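Giving up the second wardrobe

We moved in July, from a three-bedroom place with a shed to a two-bedroom unit with no shed, and the second wardrobe did not come with us. It was a big old thing my aunt, Rebecca Carbone, gave us when we got married. It would not have gone up the stairs. Qusai Jaber from across the road took it for his workshop and keeps paint tins in it now.

So for the first time Renzo and I are sharing one wardrobe, and I have been working out what stays.

I started with coats. I had five and wore two. The grey one has had its lining mended twice and I still reach for it before the newer navy one, so the navy one went. The other two were bought for a job I left years ago. I put the lot up on the local buy-swap-sell page and made $96, with $60 of that for the navy.

Jumpers were harder. My nonna knitted three of them and none of them fit. I kept one, gave one to my cousin, and unpicked the third for the wool. Unpicking took most of a weekend. If you try it, find the cast-off end first. I started at the wrong end and got nothing but knots. The wool is washed and wound and sitting in a bag, and I have no plan for it yet.
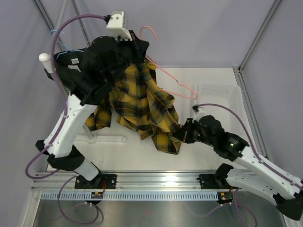
Clothes, hangers and some yellow and black plaid.

Shirts are Renzo's department. He owns a lot of flannelette and has views on it. His position is that a shirt worn at the collar is a gardening shirt, and a gardening shirt worn at the elbows is a painting shirt, and after that it is rags. We have more rags than we have painting to do. He agreed to let some of them go to the bloke at the tyre place, who was pleased to have them.

Hangers caused the only real argument. I wanted them all the same and he wanted to use the ones we had. We used the ones we had. They do tangle when you pull one out in a hurry, and I have stopped mentioning it.

The op shop is taking donations again but only in the mornings, and only two bags at a time, so the rest is in the boot of the car. I drop off two bags whenever I go past for groceries. There are still the shoes to sort, and a suitcase of summer things I haven't opened. It's been cold enough that I haven't needed to.

Rebecca Bortolotti

Recent posts
Lemon tree in a pot, second winter
What we paid the movers
Renzo's minestrone, written down properly
A shelf for the laundry
Reading list, July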